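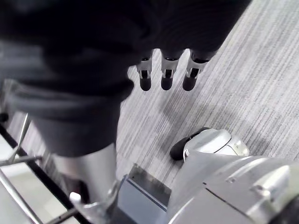
The Lallonero Ledger: a slow burn with no fire at the end

Posted 18th February in Books, Thrillers

I should say up front that I don't trust blurbs. When three different authors tell me they "read it in one sitting," I start wondering about their chairs. The Lallonero Ledger by Kenneth Cabanatuan came with that exact line on the back, plus "unputdownable" on the front. I put it down plenty. I put it down to make soup.

The setup is good, and I'll give it that much. A bookkeeper named Prudence arrives in Gidham, a coastal town that used to have a cannery and now has a museum about the cannery. She's been hired to sort out the accounts of a dead shipping agent. In the first chapter she finds a ledger with 17 entries that don't match any ship, any cargo or any date when the harbor was open. By the end of the second chapter somebody has been in her rented room and moved her shoes. That's all, just moved them from one side of the bed to the other. I liked that a lot and read the next few chapters pretty fast.

Then we get the company. Every thriller seems to need one now, and this one is called Prolico. It does something with freight, or data, or possibly both, and its people wear good coats and speak in complete paragraphs. I never believed in it for a minute. Prudence is supposed to be scared of these people, but they keep inviting her to lunch and explaining their plans. One lunch goes on for 23 pages. I know because I kept flipping ahead to see when the check would come.

My bigger problem is the timeline. The book is told in two strands, one in the present and one in the October when the shipping agent died. I don't mind that as a method. But the October chapters exist mostly to hold back information that the people in them already have. The agent opens an envelope, goes pale, and the chapter ends. We don't find out what was in it until page 300 or so, and by then I'd guessed, and I'm bad at guessing. If a character knows a thing and I'm inside his head, I'd like to know it too, unless the author has a better reason than wanting me to turn the page.

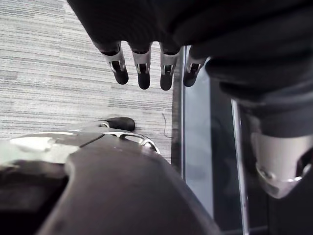 Four dark fingers, all pointing down.

What Cabanatuan can do is write about work. The parts where Prudence sits with the accounts and a pencil are the best in the book. She checks a column, gets it wrong, checks it again, and I was more tense over that column than I was during the boat chase. (Yes, there's a boat chase. The boats are described at length.) I'd happily read a whole novel about her doing an ordinary audit with nobody following her. I suspect that wouldn't have sold.

The ending I can't discuss without ruining it for anybody who wants to try. I'll only say that one character survives something that I don't think a person survives, and the explanation takes up less than a page. The publisher, Sadowski, has a note in the back saying a sequel is on the way, so maybe that's why. I'm not sure a sequel is a good enough excuse for leaving the ledger half explained. Of those 17 entries, I counted 2 that ever get a proper answer.

Some people will love this. My sister borrowed it before I'd finished and texted me at midnight to say the lighthouse keeper was her favorite person in fiction. I thought he was a list of accents. She also says I'm too hard on endings, and she has a point, though she gave 95 out of a hundred to that submarine book last year and I'm still waiting for an apology.

From the library, yes. In hardcover, no. I'm reading something with no companies in it next.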